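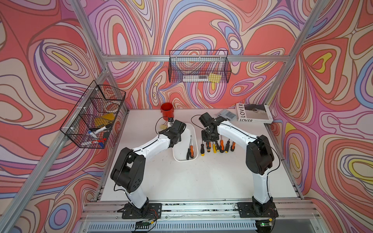 Osamu Oshima preguntó en la primera revisión para qué hacía falta una bandeja si las herramientas ya iban en fila. No supimos contestar bien, así que este apartado va por él.

## Proyecto Prunach: orden de la mesa de trabajo

**Asignatura:** Taller de organización de espacios
**Entrega:** marzo, segunda versión

### Punto de partida

Mesa blanca, herramientas en fila hacia el centro del fondo, bandeja blanca de plástico. Paredes forradas con el papel de bandas onduladas (coral, lavanda, azul, crema). El papel ya estaba elegido y no se toca.

Problema: todo lo pequeño acaba mezclado con lo grande. En la encuesta a compañeros salió lo mismo - se tarda más en buscar que en usar.

### Qué probamos

- **Fila sola.** Cada herramienta en su hueco. Va bien hasta que alguien deja una cruzada.
- **Fila + bandeja.** Lo pequeño a la bandeja, lo demas a la fila. Es la que defendemos.
- **Todo en bandeja.** Descartado el jueves, se llena enseguida y hay que vaciarla para encontrar lo de abajo.

Sesiones de 7 minutos por persona, recoger y volver a sacar. Sin avisar del orden "correcto", que era parte de la prueba.

### El papel

Discusión larga. Con tanto dibujo detrás, algunos decían que cuesta ver dónde termina la pared y dónde empieza lo tuyo. Otros ni se enteraron. Por eso propusimos dejar la mesa en blanco, sin vinilos ni marcas de color. Pendiente probar siluetas en gris claro.

### Presupuesto

| Concepto | Coste (pesos) |
|---|---|
| Separadores Badex | 500 |
| Segunda bandeja | 2000 |

Los separadores de Hosoda no los pedimos, no llegaban a tiempo.

### Resultados, por ahora

Fila + bandeja gustó más en las entrevistas. Tiempos todavía sin pasar a limpio, van en el anexo B. Falta tambien repetir con zurdos: la bandeja siempre la pusimos en el mismo lado y eso seguro que influye.

### Pendiente

1. Siluetas en gris.
2. Bandeja al otro lado.
3. Pasar la plantilla a Prostside, que la pidieron en PDF.
4. Contestar a Osamu por escrito.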